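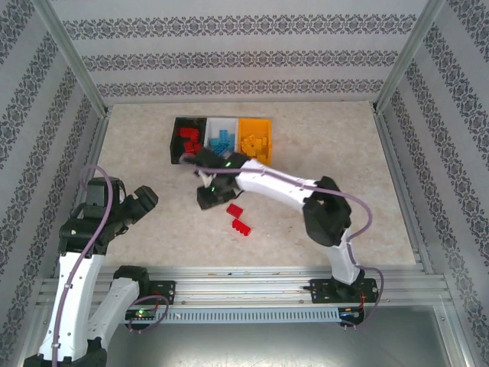

From: Kathleen Tierney
To: the family history list
Date: 22 December 2018
Subject: Re: Ó Súilleabháin, one family or two?

Dear all,

Thank you for the many answers to my first letter. I was not able to reply to each person, so I write to everybody together. I will begin with the part of Pritine's message which I think is the most important.

> I would be careful with the 1871 entry. The priest in that parish
> wrote the name three different ways on the same page, and he used
> the English form when the father could sign and the Irish form when
> he could not. So the spelling alone does not tell you that there were
> two families. Did you look at the godparents? In my experience they
> are more useful than the parents. Also, which copy are you reading,
> the microfilm or the printed index? The index has 547 entries and I
> have found mistakes in many of them.
>
> Pritine

I was reading the printed index, and now I am a little ashamed of it. After your message I ordered the microfilm and spent two evenings with it. You were right about the priest. On page 16 he writes Sullivan, O'Sullivan and Ó Súilleabháin, and the hand is the same in all of them.

The godparents helped me very much. For the children of Daniel and Honora, the same woman, Mary Shea, stands as godmother for the first child and again for the fourth. For the children of the other Daniel, the one I believed was a cousin, she appears too. I do not want to say yet that the two Daniels are one man. The wife of the second Daniel is written as Johanna, and I have read that Honora and Johanna were sometimes mixed, but I don't know how often this happened in that part of the county. If somebody has a good example from the same years, please send it to me.

There is also the question of the ship. My aunt always said that they sailed on the Triton. I have a passenger list with that name, and on line 492 there is a Danl. Sullivan, laborer, with wife and 2 children. The ages are almost correct, but the wife has no first name, only "Mrs." I would like to believe it is them, but I prefer to wait until I see the arrival papers. I have asked for a copy and the archive answered that it will come in February.

Pisik asked if I can share my table of baptisms. Yes, with pleasure. It still has some empty places, and the column for townlands is not checked. Please do not copy it to your trees before I have corrected it. I will send it to the people who write to me directly, so that the list does not have to carry a large file.

I wish you all a peaceful holiday.

With kind regards,
Kathleen Tierney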